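# Recording Demonstrations for the Pouring Task

Student guide, Horkwood Robotics Program
Revised 3 April 2019

This guide is intended for students enrolled in the spring manipulation project and for members of the Horkwood Robotics Club who assist with recording. It covers the preparation of the table, the recording of a single demonstration, and the review of finished files. Students who have not completed the arm safety session should do so before continuing.

The pouring task follows the stacking task that teams completed in February. The arm, the wrist camera and the recording program (Kumalell) are the same. The differences lie in the objects, which are taller and less forgiving, and in the longer approach that the operator must make before closing the fingers.

## Before You Begin

Each session requires two students: an operator, who guides the arm, and a recorder, who runs Kumalell and keeps the log sheet. The roles should be exchanged at the halfway point of the session. A third student may observe but should remain behind the yellow line.

Please collect the following from the project shelf:

- one bottle and one cup
- the white table covering and the backdrop
- the team log sheet
- the lens cloth, kept in the Jovallow case with the spare cables

All rehearsals and recordings are made with empty containers. Water is used only in the final evaluation, under supervision.

## Step 1: Prepare the Table

1. Lay the white covering over the table and smooth it from the center toward the edges.
2. Hang the backdrop behind the table. Small wrinkles are acceptable. It should not move when someone walks past.
3. Switch on the overhead lights and close the blinds. A change in daylight partway through a session is the most frequent reason that files are rejected.
4. Wipe the camera lens once with the cloth.

Log sheets, phones and tools belong on the side bench. The learning program has no means of knowing which objects matter, and a pencil that appears in half of the recordings may well be treated as part of the task.

## Step 2: Start the Recording Program

Log in with the team account and open the project named Dissanayake. Select "New Demonstration" and enter the initials of the operator. The program will request a home position. Confirm that the space above the table is clear, say "moving" aloud, and press Home.

Check the live view from the wrist camera. Both fingers should be visible. If either one is missing from the view, the camera mount has slipped and a mentor should be called. Students should not loosen or tighten the mount themselves.

## Step 3: Place the Objects

Remove the cap from the bottle and leave it on the side bench. Stand the bottle upright in front of the arm, within comfortable reach, and place the cup to its left. Leave enough room between the two for a finger to pass without contact.

The positions should be varied slightly from one demonstration to the next. A team that returns the bottle to the same spot every time will produce a model that can pour from that spot and no other. Small changes are sufficient - the width of a hand in any direction is the limit for this task.

## Step 4: Approach and Grasp

Press Record and wait for the tone. Then proceed as follows:

1. Open the fingers fully before leaving the home position.
2. Bring the gripper forward at a low, steady height.
3. Pause when the fingers stand on either side of the bottle. Hold this position for 3 seconds.
4. Check the live view. The bottle should be centered, with a gap visible on both sides.
5. Close the fingers slowly until the force indicator turns green.

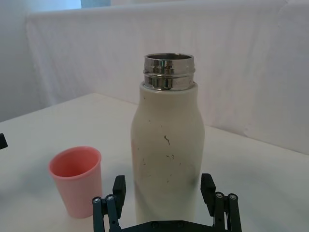

*Step 4, wrist camera view: fingers open on either side of the uncapped bottle, with the cup to the left.*

If the bottle tips or slides during the approach, do not attempt to correct it with the arm. Press Stop, mark the attempt as "discarded" on the log sheet, and begin again from the home position.

## Step 5: Pour and Return

Lift the bottle clear of the cup, move to the left, and tilt until the mouth is over the cup. Hold briefly, return the bottle to upright, and set it down near its starting place. Open the fingers before withdrawing. Press Stop only when the arm is home.

## Step 6: Review and Submit

Play each file from start to finish at normal speed. Keep it if the motion is continuous and neither object is struck. Enter the file number on the log sheet, with any remarks, and upload the session folder before leaving the room.

The class target for this task is 323 accepted demonstrations, of which 159 have been submitted to date. Questions about the log sheet or about rejected files should be directed to Mirjam Stevens, project coordinator, in Room 962.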